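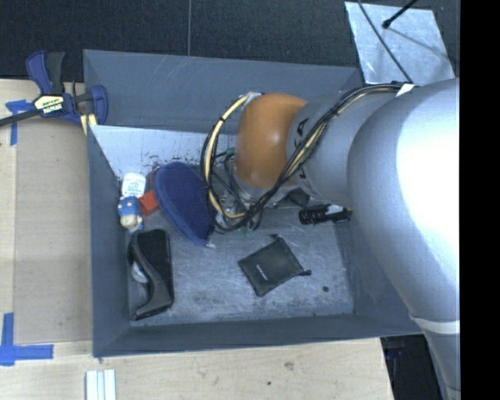 Gray bin, scuffed floor, scratches on back wall.

Storage Room Check - Omlow Building
Date: 11/08/2025
Inspector: M. Marulanda

Aisle width at door: OK
Shelf anchors, rows 1 to 3: OK - row 2 retightened in October
Shelf load labels: FAIL - label missing on row 3, limit is 2000 lb per bay
Items over 50 lb kept on bottom shelf: OK
Step ladder feet: FAIL - left pad worn through, tagged out
Bins, cracks and sharp edges: see comment
Fire extinguisher tag: OK
Exit light, battery test: OK

Comments: Scratches on bins are acceptable. Replace any bin with a split rim. Ladder pads and label on order from Zistix. Recheck open items in 14 days.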